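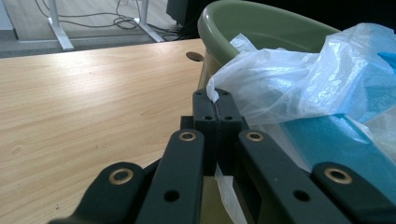

A crumpled white plastic bag, held at its edge.

Storing and Reusing Plastic Bags

Most kitchens have one drawer or cupboard where plastic bags go and never come out in any order. A few habits keep the pile small and make the bags useful again.

Sort before you store

Empty the whole collection onto the floor or a bed. Pull out anything with a hole, a split seam or a sticky patch. Torn bags can still line a small wastebasket if the damage is near the top. Bags that held raw meat or fish go straight in the trash.

Make three piles: thin produce bags, grocery bags with handles, and heavy bags from clothing or hardware stores. Keep 14 grocery bags at most. In our house that covers two weeks of bathroom trash with a couple left over for muddy shoes.

Folding

Lay the bag flat and smooth the air out toward the opening with the side of your hand. Fold it lengthwise twice so you have a long strip. Starting at the bottom, fold the corner over to make a triangle and keep turning it up the strip. Tuck the handles into the last fold. It takes a little practice, and very thin produce bags won't hold the shape at all. Roll those up and put them in an empty tissue box.

If you don't want to fold, cut the foot off an old pair of tights, hang the leg from a hook inside the closet door and stuff the bags in from the top. Pull from the bottom. Britta Hagedorn wrote in to say she uses the sleeve of a worn-out sweatshirt the same way, with the cuff at the bottom to keep the bags from falling through.

Washing

Bags that held bread or dry vegetables only need a shake. For anything damp, turn the bag inside out and swish it in warm water with a drop of dish soap. Rinse and stand it over a bottle or a wooden spoon in the dish rack. It has to be fully dry before you put it away – a damp bag will smell within a day or two, and so will everything stored with it.

Don't use hot water on thin plastic. It goes limp and the seams give.

Good uses for old bags

Paint brushes. Wrap the bristles tightly between coats and twist the bag around the handle. The brush will stay soft overnight.

Showerheads. Fill a bag with 300 ml of white vinegar, pull it up over the head and fasten with a rubber band. Leave for an hour, then run the water. Skip this on brass or gold finishes.

Boots. Stuff the legs of tall boots in August, when they have months to go before you need them, and they won't crease at the ankle.

Packing. Crumpled bags cushion cups and glasses without leaving newsprint on them.

What not to do

Keep bags away from the stove and well out of reach of small children and pets. Don't store potatoes or onions in them, as they sweat and sprout. Don't put loose bags in curbside recycling unless your town says it takes them. The depot in Ulley sends them back, and many grocery stores have a bin near the entrance.

Next page: Getting candle wax out of a tablecloth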